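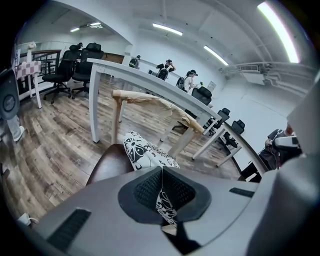
Collecting Demonstrations for the Cushion Task

Projects > Student Reports > Codgate

Lotte Kuipers and Byung-chul Lim

Our policy learns from examples recorded with hand-held grippers, so most of the project was spent recording. The task is to pick up a cushion by its edge and set it on a chair. We kept 472 demonstrations and threw out 13 where tracking was lost. 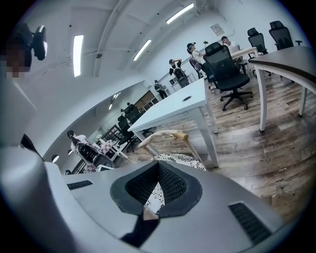

Figure 2. Gripper near a chair with a patterned cushion.

We worked in a shared office with other people recording at the same time. Each operator reset the cushion by hand between takes. In August we had tried fixed start positions, and the policy

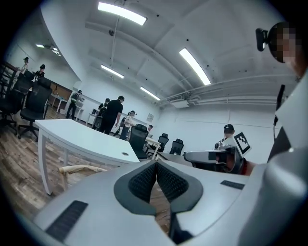

did poorly when the chair was moved, so now the chair gets shifted every few takes. Training on the new set is not finished.

Related reports
Trilex: Sorting Small Parts
Lyimo: Drawer Opening

Contact | Copyright 2023 | Back to top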